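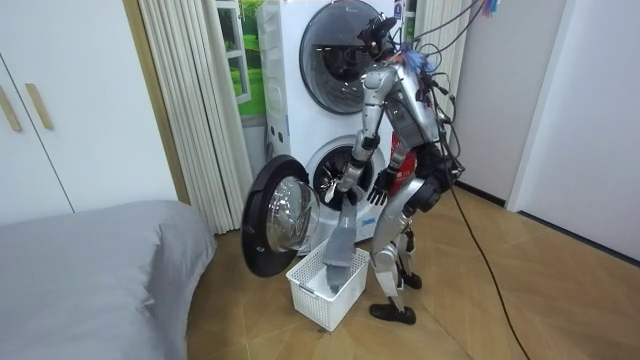

Laundry day, and the great sock swap

I've been putting off writing about laundry for ages because, well, it's laundry. But so many of you wrote back after the last letter asking how I keep up with it that I'm giving in!

My big change this winter was going from one giant Sunday wash to a small load most evenings. I start it while dinner's cooking and fold it in front of the TV (badly, but it's folded). Towels get their own day. Sheets go in first thing Saturday, and if I forget, they wait a week and we all survive.

I also quit using so much detergent. My neighbor Capucine Jacquet talked me into it. She uses 2 tablespoons for a full load, and her whites look a lot better than mine ever did. I tried it on the kids' soccer stuff first and couldn't tell any difference, so now I do it with everything. My towels feel softer too, though that could be wishful thinking.

Now, the sock swap. We're doing it again at the Omlow Street hall in Zevemstead, and last time people brought in 384 single socks. I went home with 12 matches, including a green striped one I'd been missing since July! Bring your odd ones in a bag, clean please, and leave whatever you can't match. Anatole Cordier turns the leftovers into puppets for the library, and he's asked for more long ones if you have them.

Next letter I want to talk about stains. Send me your worst, especially anything involving beets.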